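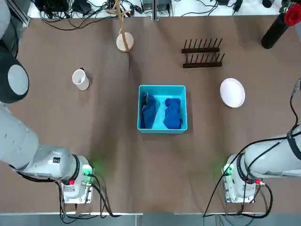 Article 9 : Remise en position de repos

La norme interne de Lolach comptait 50 pages et un seul article que l'on citait de mémoire. L'article 9 disait : « Entre deux essais, les deux bras reviennent en position de repos, pinces ou modules libres de toute charge, et l'opérateur attend que les voyants soient verts avant d'avancer la main. » Le texte ne précisait pas la durée de l'attente.

J'étais entrée chez Lolach en octobre comme relectrice de procédures. Mon poste se trouvait à côté de la cellule, derrière une ligne peinte au sol que je n'avais pas le droit de franchir sans badge. Je lisais les fiches, je notais les écarts, je transmettais à Blöndal, le cabinet qui tenait le registre. Blöndal répondait par un accusé de réception et un numéro.

La fiche en cours portait sur le rangement de textiles. Bac turquoise au centre, deux tissus bleus dedans, le plus foncé plié contre la paroi gauche, l'autre en boule à droite. Gobelet en haut à gauche, assiette à droite. L'égouttoir restait vide. La rose figurait dans la liste du matériel sous l'intitulé « objet distracteur, ne pas déplacer ».

L'opérateur de l'équipe du matin respectait l'article 9 à sa manière. Il attendait le vert, puis il attendait encore. J'ai chronométré, parce que c'était mon travail : les cycles de la matinée dépassaient la durée prévue, toujours au même endroit, toujours avant la main. J'ai rédigé un écart mineur. Blöndal l'a reclassé en écart majeur, avec demande d'explication sous 3 jours.

L'opérateur a répondu par écrit, d'une écriture très droite. Le voyant, expliquait-il, indique que le module est alimenté et que la liaison est établie. Il n'indique pas que le mouvement est terminé. Le manuel de la cellule, rédigé par Zetia, le disait page 2, dans une note que notre norme n'avait pas reprise. Il regardait donc les câbles. Quand ils cessaient de se balancer sous le poignet, il avançait la main.

J'ai ouvert le manuel. La note existait.

J'ai relu l'article 9 une partie de la nuit. Il était clair, bien ponctué, et il autorisait un geste que le fabricant déconseillait. Personne ne l'avait modifié depuis le site de Karnenent, où les bras étaient d'un autre modèle et les voyants d'un autre sens. On avait recopié la phrase en même temps que la mise en page.

Le lendemain, j'ai retiré l'écart et j'en ai ouvert un autre, contre la norme. Le formulaire demandait le nom du contrevenant. J'ai inscrit « article 9 ». Le champ a été refusé – format non valide – et j'ai inscrit le mien.

L'accusé de réception est arrivé avant midi. Dans la cellule, l'opérateur attendait, les mains derrière la ligne, et regardait les câbles.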